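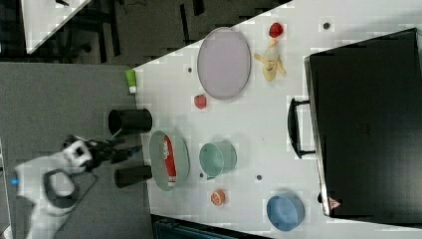
Branum Housing Services | Home Plumbing Repair Team

Progress report to the Stokel Fund, spring and summer work

Where we are

We are very happy to be writing this one. When we sent the last report we had a waiting list, one van with a bad clutch and a lot of hope. Now we have 729 homes signed up for the leak repair program and 503 of them are finished, meaning the plumber has been, the work has been checked and the household has signed the sheet. The rest are either booked or waiting on parts, and we give more detail on those further down.

Most of the finished homes had the same handful of problems. Running toilets are still at the top by a long way (flappers, fill valves, and a surprising number of cracked overflow tubes), followed by dripping tub spouts and shutoff valves that nobody had turned in years. We had planned for plenty of faucet work and we did get some, but the old shutoffs have taken much more of our time. A valve that won't close turns a short kitchen visit into a trip down to the basement and a talk with the neighbors upstairs!

The Iyer Street buildings

You asked us to report on Iyer Street separately. These are the older walk-up buildings with galvanized pipe, and they were the ones we worried about when we applied. The risers in the first building were replaced in June. The second building is done up to the top floor, where we stopped to wait for a decision from the owner about the bathroom walls. The plaster up there is in poor shape and we didn't want to open it until everyone agreed on who patches it and how well.

The pressure difference in the first building is wonderful. Before the work, tenants on the upper floors told us they filled pots at night when the rest of the building was asleep. We measured at the kitchen taps before and after, and all the apartments on the new riser now hold steady pressure with a shower running below. We have put the readings in the attached spreadsheet, floor by floor, with the two odd results marked in yellow. Both of those turned out to be clogged aerators, and both were cleaned on the spot.

Water was shut off for most of a working day each time. We posted notices on every landing a week ahead and again the evening before, in the languages the tenants had asked for, and left jugs of drinking water at each door. One shutoff ran past 6 p.m. when a union fitting leaked on the first test, and we heard about it, fairly. For the second building we started an hour earlier and had the water back on by midafternoon.

Leak sensors

The Nuvodeo sensors are in. They sit under the sink or behind the water heater and send a message when they get wet, and our office gets the same message the tenant does. We started with the ground-floor apartments and the laundry rooms. So far the alerts have mostly been small things such as a mop bucket tipped over, a dog bowl, or a slow drip from a trap someone had taken apart to look for an earring. We have also had a couple of proper ones. A water heater in a hall closet had begun to seep from the drain valve, and our plumber was there the same afternoon with the part in the van. 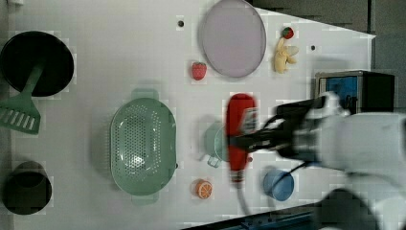

Our one complaint with the sensors is the battery cover, which is fiddly to get back on in a tight cabinet. We now put the batteries in at the shop and test every sensor on a damp sponge before it goes out. It has cut the time under each sink by a good deal and has made everyone's knees happier.

We would like to keep the sensors off the shared laundry floors from now on. The floors get wet in normal use and the alerts pile up. Setting them up on the shelf under the machine connections works better, and we have moved the first few already.

Money

Spending is on track overall. Copper fittings came in higher than our quote and we made up most of that by buying fill valves and flappers by the case. The vehicle line is over, and you will see why: the clutch went in the end. We moved $4,000 from the unused printing and outreach line to cover the repair, which your guidelines let us do without a formal change, but we wanted it written down here too. Outreach needed far less than we expected. Once people on a block had seen the van a few times they started calling us.

We have not touched the contingency. If the top floor of the second Iyer Street building needs new wall board, part of it will go there, and we will write to you before we commit to anything.

Staffing

Both of our apprentices passed their first-year tests, and we could not be more pleased! They now handle the toilet and faucet visits as a pair, with a licensed plumber looking over the work at the end of the day. The licensed crew is free for risers, water heaters and anything with gas nearby. The effect on the schedule was clear within a few weeks. Simple repairs are now being done within about 2 weeks of the first phone call.

Phone scheduling is still our weak spot. We book in morning or afternoon blocks, and people who work shifts have trouble with either one. In August we tried evening visits, 5 to 8 p.m., and every slot was taken almost at once. We'd like to make these a regular thing through the winter.

What comes next

Finishing the top floor on Iyer Street is first. After that come the homes waiting on parts, nearly all of them for older wall-mounted faucets with spacing that current models don't fit. Our supplier has found adapters and we have a sample that works nicely in one home. If the full order arrives as promised, those visits can be booked straight away.

We also want to get ahead of the cold weather. The crawl-space homes on the east side had frozen pipes last winter, and foam sleeves with a bit of heat cable at the worst spots would take care of most of it. The materials are already in the budget under insulation. We plan to do these homes before the first hard freeze, starting with the ones that called us last January.

The pressure readings, the parts list and the signed completion sheets are attached. The completion sheets for the last batch of homes are still being scanned and will follow separately.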